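How Germs Get Around

Germs are living or nearly living things that are too small to see. Some of them make people sick.
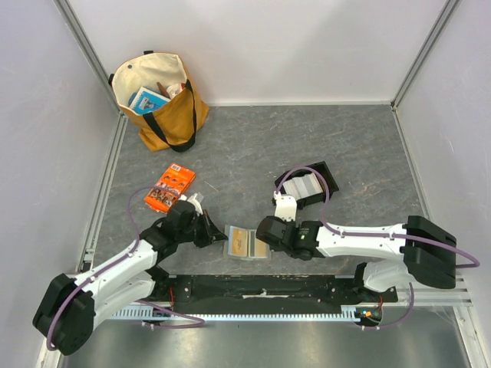
Two robot arms and a mustard-brown tote bag.

There are different kinds of germs. Two that you may hear about a lot are bacteria and viruses. Bacteria are tiny living cells. Most of them do no harm, and some help your stomach break down food. Viruses are much smaller. A virus cannot make copies of itself alone – it has to get inside a living cell first.

How do germs travel?

When a person with a cold coughs or sneezes, tiny drops fly out of the nose and mouth. Other people may breathe them in. Germs can also land on a door handle or a pencil. If you touch it and then rub your eyes, the germs can get into your body.

Some germs travel in food or dirty water. A few are carried by insects such as mosquitoes.

What does your body do?

Your skin keeps most germs out. If some get in, white blood cells go to work. You may get a fever while this is happening. A fever can make you feel tired and achy, so rest and drink water.

What can you do?

Wash your hands with soap before you eat and after you use the bathroom. Scrub for at least 20 seconds, and remember your thumbs. Cough into your elbow or a tissue – then put the tissue in the trash. Don't share cups or forks. If you feel sick at school, tell your teacher.

Word to know

Contagious: able to spread from one person to another.

Written by Sheila Bloxham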